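怎样用缎带包扎一本平装书

送书不一定要用包装纸。一条缎带就够，封面露在外面，收到的人一眼能看到是什么书。下面的做法适合平装书和薄的精装书，软皮的册子、乐谱也可以照做。

准备的东西：缎带一条，剪刀，一小段透明胶带。缎带宽度选两厘米上下的，太窄会勒进书边，太宽打出来的结发硬。深色封面配浅色带子比较清楚，黑底的书用浅蓝、米白都行。颜色拿不准，就把带子搭在封面上看一会儿再剪。

先清理封面。旧的价签、贴纸如果粘得牢，用吹风机低档吹十几秒，从一角慢慢揭。硬撕会留下一层白纸毛，深色封面上特别显眼。残胶用橡皮擦朝一个方向推，不要来回搓。覆膜的封面可以用布蘸一点酒精擦，没有覆膜的不要碰酒精，会掉色。

量带子。把书平放，用带子横着绕一圈、竖着绕一圈，再加60厘米打蝴蝶结。普通小说开本一般剪到150厘米，厚书多留一些。刚从卷轴上拆下来的带子会自己打卷，先捋直，有折痕就垫一块布用低温熨斗烫一下。
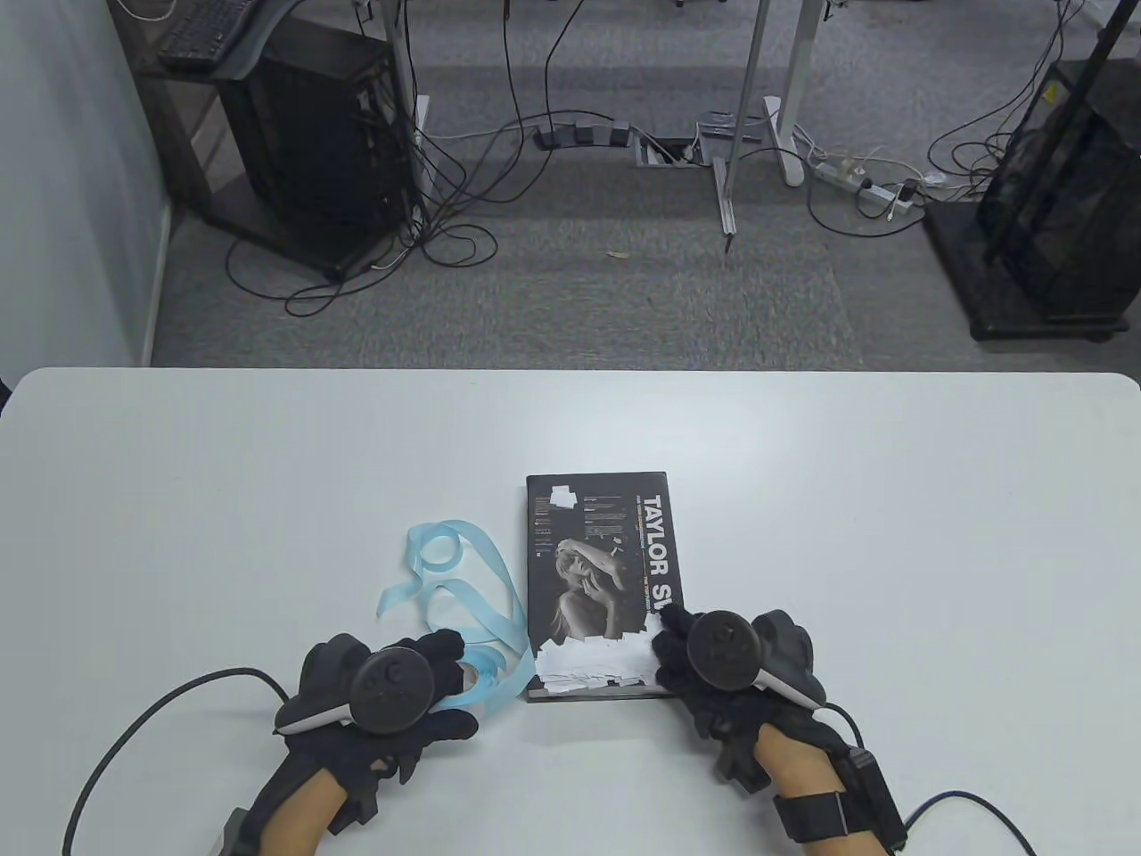 桌面要平，最好是光滑的，带子从书底下穿过去的时候不会挂住。缎带有正反两面，亮的那面朝外。

包扎的步骤：

1. 书正面朝上。带子中点压在封面中间偏上的位置，两头向左右拉到书背后。
2. 把书翻过来，两头在背面交叉，各转九十度，变成一头朝上、一头朝下。交叉的地方用手指压住，不要松。
3. 再翻回正面，两头从上下两边绕过来，从横着的那道带子底下穿过，拉紧。
4. 打一个单结固定，再打蝴蝶结。两个圈先做小一点，拉匀以后再放大。
5. 尾端斜剪，或者对折后剪成燕尾形。

拉紧的程度以书边不翘为准。平装书的封面软，拉过头会在边上压出印子，放几天就消不掉了。带子老往一边滑，可以在背面交叉处贴一小块胶带，贴在带子上，别贴到书上。

不想让十字挡住书名，可以把竖的那道挪到靠书脊一侧，结也跟着打在角上。封面有人像的书我都这样绑，脸不会被带子横过去。

要夹卡片的话，在打蝴蝶结之前塞到横带下面。需要邮寄的，绑好后套一层薄纸再装盒，蝴蝶结朝上，盒里上方留两指的空隙。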